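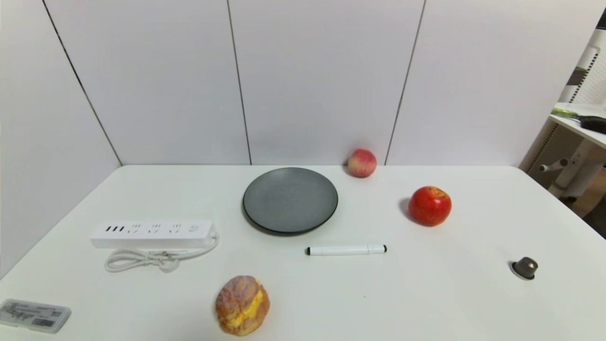

Six weeks in, and what's different

Quick one, typing this on break. People keep asking how it's going at Ostrowski since the arms came in, so.

The bakery has been on the Lellville road since 1951 and until August everything on the packing side was done by hand. 14 of us on the early shift. Still 14, for the record — no one got let go. But the jobs moved. I used to box all morning. Now I do setups, clear jams, and write down whatever the arm gets wrong. Less lifting. Way more standing there watching, which my back likes and my head doesn't.

Pay went up a bit for the 2 of us who did the Indstead training. Not for the rest. That's a sore spot and I get why.

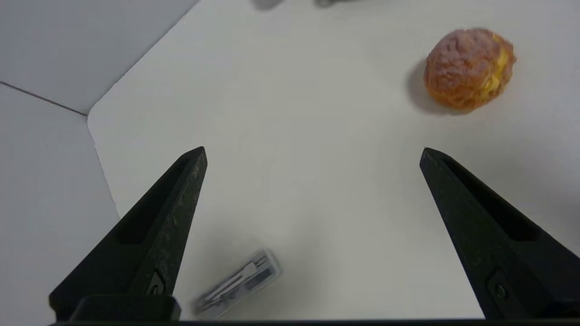
My own gripe is the talking, or the lack of it. Boxing side by side you chatted the whole time, you knew whose kid was sick. Now I'm at one table and Sunita Gallagher is at another and we wave. And my hands got picky in a way I never noticed before. A cream puff with the yellow filling showing down one side, I'd pick that up without a thought, fingers on the crust. Try explaining that as a setting. Took me a whole morning of writting notes and I still dont think I put it right.

Sunita wants us to ask for a shared break again, 6 in the morning like before. I'm in. The Netham site kept theirs, so it can be done.

Break's over — more when I get a minute.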